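Flollside Shared Kitchen, members' meeting, minutes
Fri 14 March, back table, started late (keys)

Present: Benito Pacheco (chair), Daniyal Khattak (minutes), Rosa, Imke, Terrence, Lou from upstairs, two of the Tuesday bakers. Apologies from Priya, and from Wenora, who said they would send someone and then emailed at lunch to say not.

1. Last minutes
February minutes read, more or less. Imke says she did not "agree" to the oven rota, she "did not object to it." Changed. Otherwise passed.

2. Money
Balance 647 dollars after the gas bill. Terrence asked if that includes the deposit from Urquijo. It does not, deposit is held separate. Terrence wants that written down every time so here it is: deposit held separate.
Spent since last time: drain cleaner, two sponges packs, new bulb over the sink, the long bolt for the back door. Receipt for the bolt is missing. Lou thinks it's in his other coat.
313 dollars quoted by Wotberg to re-seal the sink and the strip of counter next to it. Benito thinks high. Rosa thinks fine, considering last guy. Agreed to get one more quote, and if nothing by end of month go with Wotberg.

3. The breakfast tray
Long one. Background for those not here in February: we said we'd put out a simple cold breakfast for people on the early shift, same items every day, so whoever opens up doesn't have to think. Nothing to cook in the morning.
Proposed by Rosa: an egg, boiled the night before, an orange, small carton of milk, something to drink that isn't milk. Plate for the orange because of the juice.
Discussion. Imke against the cola at that hour. Terrence strongly for it, says half the early people don't drink coffee and will just go to the gas station for one. Vote 4 to 2 to keep it, rest not voting. Imke asks that it be noted she'd be ok with water AND cola.
Orange: peel it or not? Rosa wants it started at least, people with cold hands at 5am give up on oranges. Lou says a peeled orange dries out. Settled on part peeled, and whoever sets up does it last.
Egg keeps rolling. Suggestion from one of the bakers to put it on the plate too. Rosa doesn't want egg and orange touching. Left open. Egg cups? Terrence to look in the attic box before anyone buys any.
Milk: the small cartons are ok, tops get crushed in the fridge door. Move them to the middle shelf, not the door.

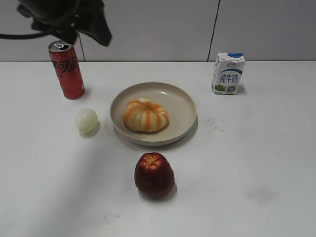

4. Plates
Linked to the above but Benito wanted it seperate. We have the beige-gray ones with the raised rim and then a lot of odds and ends people left behind. Proposal is the gray ones stay downstairs for the tray and nothing else, odds and ends go up on the high shelf for anybody to use.
Imke asked who decides what is an odd and what is an end. Benito: me.
Carried.
Also please wash both sides. The rim holds crumbs underneath and then they're stacked and the next one gets it.

5. The white table
Complaints that it never gets cleared. Baker (Tuesday) says they wipe it before and after and it's the evening group. Evening group not here to answer. Went round on this a while.
What we agreed:
- table is left bare at night apart from what's needed for morning
- white vinegar spray and a cloth, NOT the green scrubber, it's taking the finish off
- no bags on it, no helmets on it, Lou
- flour gets swept into a hand and binned, not onto the floor
Rosa suggested one plate left out on the far side overnight so the first person in has a start and the rest of the space stays free for unpacking the delivery. Tried it, she says it's easier than hunting in the cupboard in the dark before the switch is found.
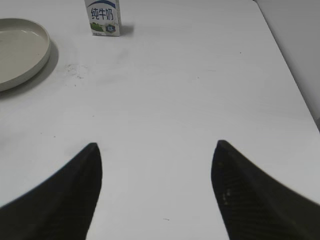
Benito asked if it doesn't just collect dust that way. Rosa says turn it over then. Terrence says turned over it gets put away by the next person who thinks it's clean and done. No decision, try it both ways till next meeting and whoever opens writes in the book which they liked.
Daniyal to put a pen back with the book. The pen is gone again.

6. Urquijo booking
They want the kitchen 6 Saturdays for the pickling class. Concerns: smell, jars left everywhere like last time, and the fridge. Imke likes them and says the jars were labeled at least. Agreed yes if
- own jars, taken home same day
- bottom fridge shelf only
- windows open during, and shut after (last time open all night, Lou's plants)
Benito to write to them. Deposit see item 2.

7. Any other
- Dishtowels. Somebody is taking them home to wash, which is kind, but they aren't coming back. Please bring back.
- Lou wants a hook for the apron. Ok, Lou can put up a hook.
- Fruit order: oranges were very big last box, ask for smaller, they don't peel so well either according to Rosa.
- Light bulb over the stove also going. Same type as sink one? Terrence to check before buying.
- Tuesday bakers want to start half an hour earlier. Fine with all, tell the people upstairs (Lou: I've been told).
- The hum from the fridge. Everybody hears it. No one volunteered.

Actions
Benito: second quote for sink, write to Urquijo, talk to evening group re the table
Terrence: attic box for egg cups, bulb type
Rosa: write out the tray list and tape it inside the cupboard door
Lou: hook, bolt receipt
Imke: towels, ask around
Daniyal: pen, these minutes, fruit order

Next meeting same place, one month, Imke brings the cookies. Closed when the tea ran out.

D. Khattak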